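Range Hood and Kitchen Ventilation: Frequently Asked Questions
Kumness Building Residents' Technical Page
Last revised 3 October 2022

Why does the building have its own rules for range hoods?
The Kumness building was completed in 1929 and its kitchens were vented through shared brick shafts. Each shaft serves every kitchen in its line. A fan that is too strong for the shaft pushes cooking air into the apartments above and below, so hood size and fan speed are limited for all units.

Which line is my kitchen on?
The line is the last digit of the apartment number. Kitchens on line 2 and line 4 connect to the courtyard shafts. All other lines connect to the street-side shafts, which are narrower and have a lower airflow limit. The limits are listed on the data sheet at the front desk.

Can I install a ducted hood?
Yes, if the shaft connection in your kitchen is still open. Many connections were bricked over in past renovations. Ask for a shaft inspection before buying any equipment. The inspection is done by Delwyn Pryor, and the result is recorded against the apartment, so it does not have to be repeated when the unit is sold.

What if my connection is closed?
You may reopen it at your own cost or use a recirculating hood. Reopening requires a permit drawing and a metal sleeve with a backdraft damper. The sleeve must end flush with the inner face of the shaft. Sleeves that stick out into the shaft catch grease and will be rejected.

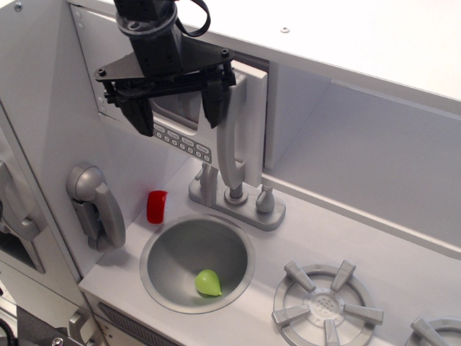 Recirculating hoods need no permit. They remove grease and part of the odor but do not remove moisture, and they have no effect on carbon monoxide. Apartments with a gas range and a recirculating hood must keep the kitchen window operable.

Does a microwave with a built-in fan count as a hood?
It does. Over-the-range models are treated the same as any other hood, and the airflow limit applies to the highest fan setting. Most can be set to vent up, vent back, or recirculate. The blower usually ships in the recirculating position and has to be turned by the installer before a duct is attached.

How often should filters be cleaned or replaced?
Metal mesh filters: wash every month in hot water with dish soap. Charcoal filters: replace twice a year. Charcoal cannot be washed. A filter that is saturated with grease cuts airflow by a large margin and is a fire risk.

My kitchen smells of a neighbor's cooking. What should I check?
Check the damper first. With the fan off, hold a strip of tissue at the hood intake. If the strip moves away from the intake, air is coming down the shaft and the damper is stuck or missing. Dampers often stick after a cold spell – grease hardens at the hinge. Cleaning the hinge fixes most cases.

When are the shafts cleaned?
Every November. The contractor is Costigan, and work takes place on weekdays after 11 a.m. Keep hoods switched off and close the damper by hand if yours has a lever. Access to the apartment is not needed.

Who approves the permit drawing?
Cyrill Schwaiger, building engineer. Drawings can be left at the front desk in paper form. Show the hood model, duct diameter, length of run, and number of elbows.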